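Free platformer Renunia gets its second chapter

Renunia, the free side-scrolling platformer by the two-person team Wodach, has been updated with a second chapter. The new version went up in September and replaces the single-chapter build that has been on the team's site since spring. Anyone who already has the game needs to download the full package again, as there is no separate patch.

You play a lamplighter called Horov, who has to relight a chain of towers before the tide comes in. The first chapter stayed on the harbour wall. The second moves inland to a flooded quarry, with 36 new rooms, moving rafts and a rope that can be thrown to hooks in the ceiling. The rope is the biggest change to how the game plays, and most of the later rooms can't be crossed without it.

Programmer Antonina Dmytriv says the quarry was drawn and thrown out twice before the team settled on the present layout. "The first one was too big and you spent most of your time walking back," she said. "The one we kept is smaller, but there is something to do on every screen." The artwork and music are by Abdel Rahman, who has also redrawn the title screen and added a new tune for the tower rooms.
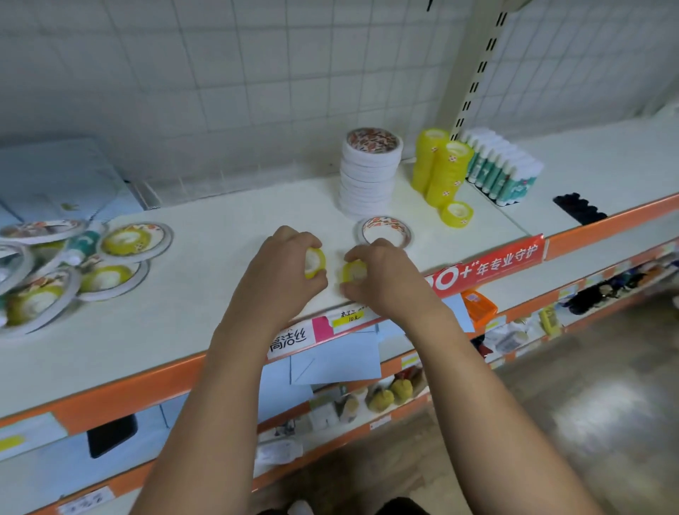 What else has changed

Horov now turns in mid-air, which he could not do before, and he no longer slides off the edge of a platform when he lands close to it. Checkpoints in the first chapter have been moved — there is now one before the long climb at the lighthouse, a spot that drew a lot of complaints on the team's forum. The old save format has been dropped, so games started in the earlier version can't be carried over.

The update also adds a time trial mode. Each tower has its own clock, and the results go to an online table if you want them to. At the time of writing the table holds 2,385 entries, and the fastest full run of the first chapter stands at 436 seconds. Players who would sooner stay offline can switch the table off in the options menu.

Keyboard and gamepad are both supported, and the keys can now be changed. The jump button still can't be moved to the shoulder buttons on a gamepad. Wodach lists this as a known fault, along with flickering water on some older graphics cards.

Renunia is a download of 117 MB and runs on Windows and Linux. A Mac version is planned but has no date. The game is free, with no adverts, and the soundtrack comes in the same package as a folder of music files. A third and final chapter, set inside the last tower, is being worked on now, and Dmytriv says it will be shorter than the other two.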